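Moving the guest network off the main router

For the last few years I have run an open guest network from the house, mostly for people waiting at the bus stop outside. It ran as a second SSID on the router our provider supplied, a Galasero unit, and I had assumed that "guest" meant the traffic was kept apart from ours. In February I checked, and it was kept apart only in part.

The guest clients got their own address range, and they could not reach the file server. They could, however, reach the router's own admin page, and multicast traffic crossed between the two networks in both directions. A phone on the guest side could list the printer by name. It could not print, but I would prefer that it did not know the printer existed.

The Galasero firmware has a tick box marked "Isolate clients". It stops guests from seeing each other. It does nothing about the router itself, and the manual does not mention the difference.
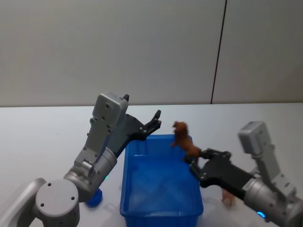

I replaced the arrangement with a small Dobre access point and a managed switch, and put the guests on VLAN 111. The main network stays on VLAN 5, for no better reason than that it was already there. The firewall rules for 111 are short:

Allow DHCP and DNS to the gateway.
Drop everything else addressed to the gateway.
Drop everything addressed to any private range.
Allow the rest out.

The order matters. My first attempt had the last two lines swapped, and the guest network could then reach everything in the house. I found this by connecting a laptop to it and trying the addresses one at a time, a dull way to spend an evening but one I would recommend.

Speed was the next question. Our line is sold as 200 Mbit/s down. I did not want a stranger's system update to flatten a video call, so the guest VLAN is capped at 100. The Dobre does the shaping per SSID, and it does it badly: uploads are not limited at all unless you set the same figure a second time, on a different page. I moved the shaping to the gateway, where one queue covers both directions.
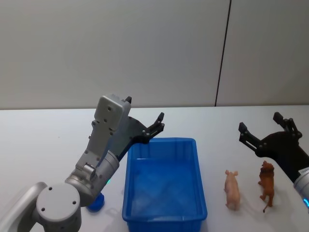
Pig, lion and blue tray on the white table.

DNS took longer. The guests use a resolver called Eseo that I run on the gateway, and some phones ignore it and go straight to an encrypted resolver of their own. I have left them to it. Blocking that would break more than it fixed, and what they look up is their business.

Logging is off, apart from DHCP leases, which are dropped after a day. The group in Ternness that I swap notes with keeps leases for longer, and I have yet to hear a good argument for it.

Still to do: IPv6. The rules above cover IPv4 only, so the guest VLAN gets no IPv6 at all until I have written the matching set and tested it from the same laptop.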